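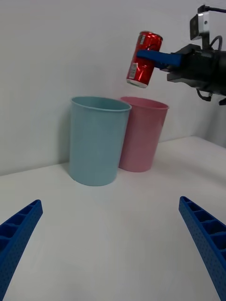
A red can over two plastic bins on the white table.

About Flitari

Flitari is a reading site and small lending library for people who like gothic fiction and the music and clothes that tend to go with it. We publish book reviews, reading lists and essays, and we run a mail lending shelf for members in the United States.

The site started in 2000 as a page of links kept by Vitória Veloso, who was in college and wanted one place to keep track of vampire novels she had read and didn't want to buy twice. Mi-kyung Yeom wrote to correct a publication date and ended up writing half the reviews. The old link page is still up, although most of the links are dead.

What we publish

New reviews go up every week except in February, when we close the queue and fix old pages. We cover novels, short story collections, poetry, comics and the occasional history of mourning dress. Older books get the same space as new ones. We don't give star ratings. If a reviewer didn't finish a book, the review says so at the top and gives the page where they stopped.

We also run Ciltden, our column for people new to the subculture. It answers reader letters on things like where to start with Ann Radcliffe, how to wash black cotton so it stays black, and what to wear to a first club night when you own one good shirt. Kaja Jaunzems has edited it since the second year. She reads every letter, but it can take her a while to reply.

The lending shelf

The shelf holds 415 books, nearly all of them paperbacks. Members may borrow 2 at a time and keep them for seven weeks. You pay postage back to us and we pay postage out. Please don't write in the margins. Pencil notes made by earlier readers have been left where they are.

Rosário Henriques looks after the catalog and the packing. Requests for a particular edition should go to her, with the year and publisher if you have them.

Who pays for it

Memberships cover hosting and postage. We carry no ads, and we buy most of the books we review. When a publisher sends a copy, the review says so in its first line. Eun-seong Yook keeps the accounts and can tell you when your membership runs out.

Writing for us

You don't need a blog, a degree or a particular haircut. Send one finished review of a book you know well, between 600 and 900 words, pasted into the body of your email. We can't open attachments from people we haven't worked with. Replies usually come from Mi-kyung.

Page last updated Jan 5, 2020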